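Ticket: Start pose check for towel episodes, please make the rule more clear
Opened by: Mārtiņš Uibo
Project: Vendero, cloth station
Priority: normal
Status: Resolved

Mārtiņš Uibo wrote:
Hello. In the last batch the reviewer rejected 9 of 40 episodes with the code "start pose". I read the station rules again, and rule 4 says only that the gripper must be "open and near the cloth". For me this is too wide. One operator stops high over the table, another goes down until the pads press the towel. Both think they follow the rule.

What I checked already:
– gripper opening value at first step: same in all 40
– table cover: not moved between episodes
– homing: done before each session, no errors in the log

So I do not think it is a hardware fault. I think the text of the rule is the fault.
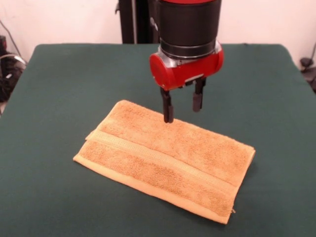
My proposal is to write the rule with a distance. Fingers open, tips above the cloth, no contact, and the lower tip not more than 2 cm from the surface. The towel should be flat before the recording starts. A lifted corner is allowed if there is no fold in the middle. Loose threads are also allowed, please do not cut them during a session.

Jaruwan Sukprasert wrote:
Thank you, this is useful. I looked at the rejected ones. In 8 of them the pads touched the towel at the first step, so the force reading did not start from zero. The last one had a fold. I agree with the distance, but operators cannot measure it each time. Can we use the spacer block from the Prernex kit?

Mārtiņš Uibo wrote:
Yes, I tried with the block and it is quick. Put it beside the tip, lower the arm, take the block away, then press record. It must be taken away before recording – I wrote this in capital letters in the draft.

Jaruwan Sukprasert wrote:
Rule 4 is changed and the printed sheet at the station is replaced. The old episodes stay rejected, we will not relabel them. Please record the 9 again with the new rule. The Flenmont station gets the same text in January. Closing the ticket.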